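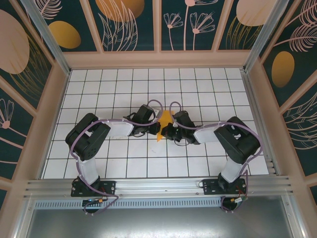
4.2 Evaluation of the bimanual kit

The Wendon kit is sold as a complete two-arm station. Both arms bolt to one aluminium rail, and the supplier, Berrada, ships them with the joint offsets already stored. We bought one unit at list price and had no contact with the supplier during the tests, apart from a single query about a firmware update.

Setting up took one person 60 minutes, most of it spent on the wrist cables. Figure 3 shows the arms on their shared rail, with the two grippers almost meeting over the tiles and a small yellow-orange piece lying between them.

We ran 400 trials, split evenly between the Cornport and Plumham sites. In each trial an operator had 30 seconds to pick up a thin, flat item with one arm and pass it to the other. Failed grasps were logged by hand by Jaime Bastos, who also reset the work surface.

The wrist servos were checked after every 15 trials. Play in the left wrist was slightly greater at Plumham, where the unit had been in use since November, and we tightened it once. Results for the two sites are therefore reported separately in Section 4.3.

Figure 3. The Wendon two-arm station on its tiled work surface.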